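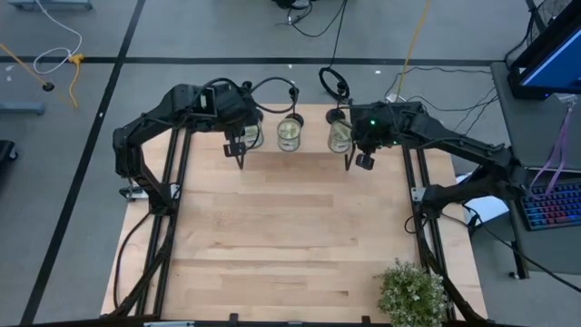 Recording a two-arm task by remote control

In this part of the guide we record the container task that we use at Husberg to train new operators. You need the two arms already calibrated. If they are not, go back to the Flusum setup page first.

1. Set the start position. Bring both arms home with the grippers pointing down at the table. Place the containers near the far side, where both arms can reach them.

2. Start the session in the Plerkum window and give it a name without spaces. I lost one afternoon of work to a space — please learn from me.

3. Take the leader handles and wait one second before you move. The software cuts the beginning of each episode at the first motion, and it needs this short rest to find it.

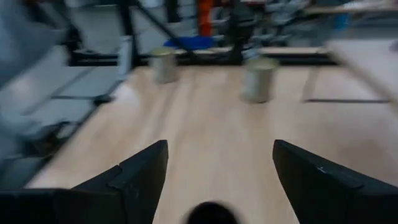
4. Approach slowly, with the fingers open wider than you think is necessary. Watch the wrist view more than the overhead view in the last part of the way. If the wrist view becomes smeared, you are moving too fast, and the policy will learn little from those images.

5. Close the gripper, lift, move, release. Do not correct a bad grasp more than once. Press the discard pedal and begin again.

6. After each episode, change the positions by a few centimeters. We keep some 33 episodes per operator, and no episode may be longer than 700 frames. My own usually finish near 504.

When you stop, play back the first and the last episode before you upload. The Siliņa script checks the file sizes, but it does not check if the left and right arm were swapped.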